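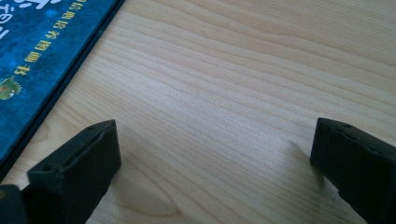
ORMSBY, May - The Ormsby public library system will stop charging late fees this summer and hand the job of getting books back to a private company called Gretano, under a plan the city council is expected to approve at its next meeting. The city calls it a gift to readers. The fine print reads more like a change of landlord.

Late fees in Ormsby have been 10 cents a day for as long as most cardholders can remember. Under the new plan, a book that is overdue for three weeks is marked as lost. At that point the library is out of it. The account goes to Gretano, which sends text messages, then letters, and then a bill for the full price of the book plus what the contract calls a "recovery charge." The contract does not say how large that charge can be. It says the amount will be "set from time to time."

Asked what that meant, a spokesman for the city manager said the charge would be "reasonable." Asked who decides what is reasonable, he said that would be worked out with the company.

The city's case rests on a trial at the Saltorow branch last fall and winter. According to the report handed to council members, 441 overdue books were listed when the trial began and 268 of them came back. The report calls this "a strong result" and puts it in a green box on the first page.

What the green box leaves out is how many would have come back anyway. The library has sent its own reminders for years, by postcard and later by email, and people do return books when they are reminded. The report gives no figure for any earlier winter at Saltorow. It gives no figure for the Kaven Street branch either, which kept the old fees during the same months and would have made an easy match. Both branches keep those records. A request for them, made through the clerk's office, had not been answered by press time.

There is also the matter of the other 173 books. The report says they were "resolved," and a footnote on page 7 explains that this includes books paid for, books written off and books still being looked for. Those are three very different endings to put under one word. A cardholder who paid for a lost novel and a cardholder who moved to another state with it are, for the purposes of the report, the same success.

Zawadi Mosoti, who has worked the front desk at Saltorow for most of her career, was not asked to speak at last month's public meeting but came anyway and used her two minutes. She said she was glad to see the daily fee go. Families had stopped coming in over small amounts, she told the council, and some parents would not let their children take anything home.

Her trouble was with the second half of the plan. During the trial she took complaints from people who had brought a book back on time and were still getting texts about it. By her own tally there were 123 such complaints. The report mentions complaints once, in a sentence that says they were "in line with expectations."

"I used to be able to look on the shelf, find the book and clear the card," Mosoti said. "Now I give them a phone number. I have called that phone number. It's a long wait."

One council member thanked her and said the phone line was being looked at. The meeting then moved on to parking.

Money is the other thing the plan is said to fix, and that part is hard to follow too. The city says dropping fees will cost it very little, as the fees never brought in much. It also says the Gretano contract will "pay for itself" out of recovered books and charges. Both of those may be right. But if the old fees brought in so little from so many people, the new charges would have to come from far fewer people and be a good deal larger. The report does not take up the question. A table at the back headed "projected recovery income" has totals in it and nothing to show how anyone got to them.

Plenty of other towns have dropped late fees without hiring anyone. They mark the book as lost, block the card until it comes back, and leave it there. Ormsby looked at doing this, according to an early draft of the plan that was still up on the city website on Sunday, and the draft called it "the simplest option." That line is gone from the final version. The spokesman said drafts change all the time - true enough, though they usually change for some reason, and he did not offer one.

None of this means the plan will go badly. The texts may get more accurate. The charge may turn out to be small. People who owe a few dollars on a picture book will be better off on the first day, and many of them have waited a long time for it. Old fines already on the books will be wiped clean whether or not the Gretano contract goes through, the city clerk confirmed, and that is probably the most useful sentence in the whole packet.

But the vote as written is a single vote. Council members cannot approve the end of fees and send the contract back for more work, unless one of them moves to split the question. As of this week, no one had said they would.

The meeting begins at 6:30 p.m. in the council room on the second floor of city hall. Comments are limited to two minutes, and speakers must sign up at the door. Copies of the contract can be read at the clerk's window or at either branch, though the Kaven Street copy was missing its last two pages when a reporter asked to see it.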